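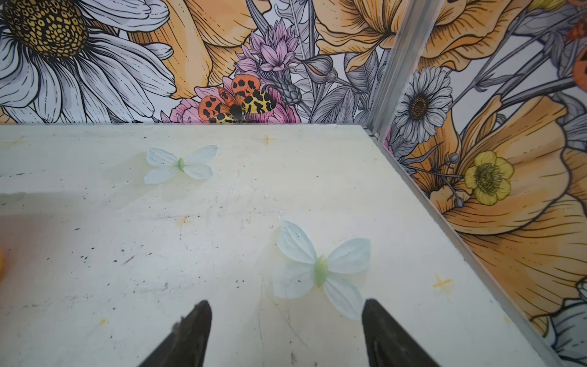

Häufige Fragen zum Sauerteig-Trockenstarter

Die Antworten beziehen sich auf den Trockenstarter Clodik (Roggen) und den Trockenstarter Ritonlow (Weizen), beide im Beutel. Angaben zu Mehltypen folgen der deutschen Bezeichnung.

Ansetzen

Wie wird der Trockenstarter aktiviert?
Den Inhalt eines Beutels mit 50 g Mehl und 50 g Wasser von 28 °C verrühren und abgedeckt bei Raumtemperatur stehen lassen. Nach 24 Stunden weitere 50 g Mehl und 50 g Wasser zugeben. Sobald sich das Volumen innerhalb von acht Stunden verdoppelt, ist der Ansatz triebfähig. Bei Ritonlow ist in der Regel eine zusätzliche Fütterung nötig.

Welches Mehl eignet sich?
Für Clodik Roggenmehl Type 1150 oder Roggenvollkorn, für Ritonlow Weizenmehl Type 1050. Type 405 funktioniert, verlängert die Anlaufzeit aber um mindestens einen Tag. Der Mineralstoffgehalt ist zu niedrig und puffert die Säure schlecht.

Muss das Wasser abgekocht werden?
Nein. Leitungswasser genügt. Stark gechlortes Wasser einige Stunden offen stehen lassen.

Nach zwei Tagen sind keine Blasen zu sehen. Ist der Ansatz verloren?
Meistens ist er zu kühl. Unter 20 °C verlangsamt sich die Hefeaktivität deutlich. Das Glas an einen Platz mit 26 bis 28 °C stellen, zum Beispiel in den Backofen mit eingeschalteter Lampe, und weitere 24 Stunden warten, ohne zu füttern. Manche Ofenlampen heizen stärker als erwartet – die Temperatur vorher mit einem Thermometer prüfen. 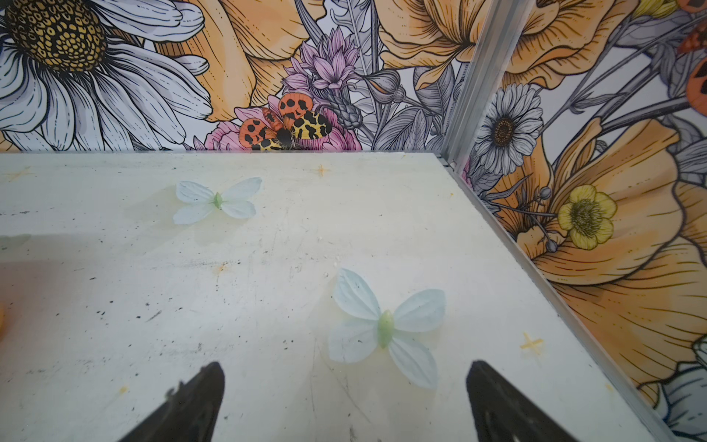

Wie lange hält sich der aktive Ansatz im Kühlschrank?
Bei 4 bis 6 °C bleibt er sieben bis zehn Tage ohne Fütterung backfähig. Danach nimmt die Triebkraft ab, und vor dem Backen sind zwei Auffrischungen im Abstand von zwölf Stunden erforderlich.

Welches Verhältnis gilt beim Auffrischen?
Standard ist 1:5:5, also ein Teil Ansatz, fünf Teile Mehl, fünf Teile Wasser. Wer am selben Tag backen will, nimmt 1:2:2 und rechnet mit vier bis fünf Stunden bis zur Reife.

Der Ansatz riecht nach Aceton. Kann er noch verwendet werden?
Ja, der Geruch zeigt Nährstoffmangel an. Zweimal im Verhältnis 1:10:10 auffrischen. Bei rosa oder orangefarbenen Verfärbungen oder sichtbarem Schimmel den gesamten Inhalt entsorgen, auch wenn nur die Oberfläche betroffen ist.

Was ist die dunkle Flüssigkeit auf der Oberfläche?
Abgesetztes Wasser mit Alkohol und Säuren. Abgießen oder einrühren. Einrühren ergibt einen saureren Geschmack.
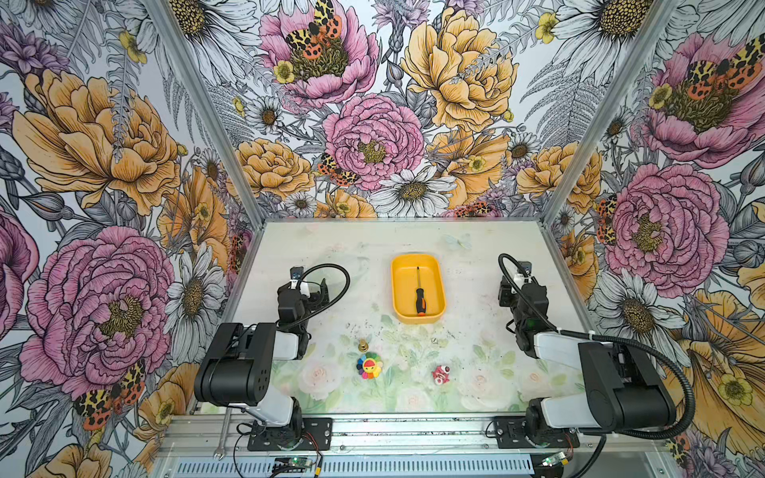
Backen

Wie viel Ansatz kommt in den Teig?
Bei Roggenbroten werden 35 bis 45 Prozent des Mehls versäuert, bei reinen Weizenbroten 10 bis 20 Prozent. Die Prozentangabe bezieht sich auf das Mehl im Sauerteig, nicht auf dessen Gesamtgewicht. Ein Teig mit 1.000 g Mehl und 40 Prozent Versäuerung enthält demnach 400 g Mehl über den Sauerteig und 600 g im Hauptteig.

Warum reißt das Brot seitlich auf?
Untergare. Die Stückgare um 20 bis 30 Minuten verlängern und in den ersten zehn Minuten mehr Schwaden geben. Bei freigeschobenen Laiben hilft zusätzlich ein tieferer Einschnitt.

Die Krume klebt am Messer. Woran liegt das?
Zu früh angeschnitten oder zu kurz gebacken. Roggenbrote mindestens zwölf Stunden auskühlen lassen, die Kerntemperatur sollte beim Herausnehmen bei 98 °C liegen. Klebt die Krume auch danach, war die Versäuerung zu gering. 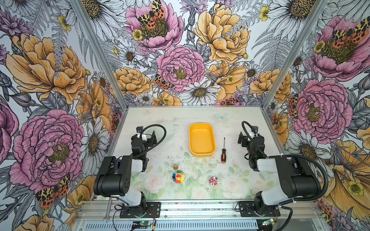 Bei Broten mit hohem Anteil an Kochstück oder Altbrot bleibt die Krume auch bei korrekter Führung etwas feucht. Das Kochstück gibt das gebundene Wasser nur langsam ab. Eine um zehn Minuten verlängerte Backzeit bei 190 °C gleicht das weitgehend aus.

Kann zusätzlich Hefe verwendet werden?
Ja. Bis zu 1 Prozent Frischhefe, bezogen auf das Gesamtmehl, verkürzt die Gare, ohne den Geschmack wesentlich zu verändern. Bei jungen Ansätzen – in den ersten zwei Wochen – ist das zu empfehlen.

Lagerung und Bestellung

Wie lange ist der ungeöffnete Beutel haltbar?
18 Monate ab Abfüllung, trocken und unter 25 °C gelagert. Geöffnete Beutel sofort vollständig verbrauchen.

Enthält der Starter Allergene?
Beide Sorten enthalten Gluten. Eine glutenfreie Variante ist nicht im Sortiment.

Wer beantwortet weitere Fragen?
Fragen zur Teigführung beantwortet Ans Maes, Fragen zu Lieferungen Younes Abdel Hamid. Bitte Sorte und Chargennummer angeben, die Nummer steht auf der Rückseite des Beutels.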